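Do wooden skewers need soaking? Speaker notes
May. Notes by the speaker, Horkthorpe Food Evening
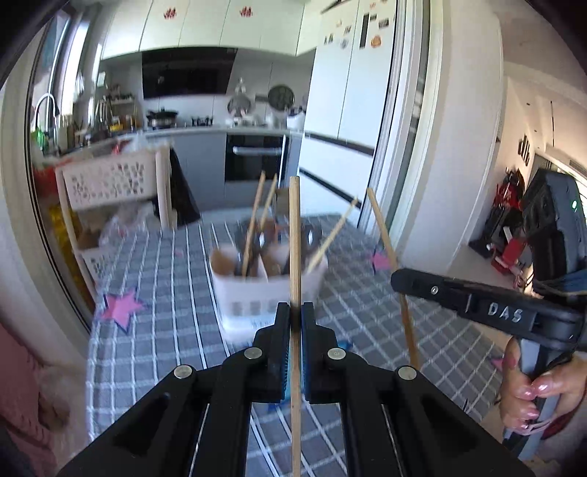

Start with the packet advice: soak for 33 minutes or they burn. Who tested that? Ask the room. A thin wooden skewer like the one on the slide hasn't much to it, so how much water can it hold? Jurneck's leaflet says plenty and gives no figures. I'm not convinced. Pause for hecklers.

Contact: Horkthorpe Food Evening | Copyright | Back to top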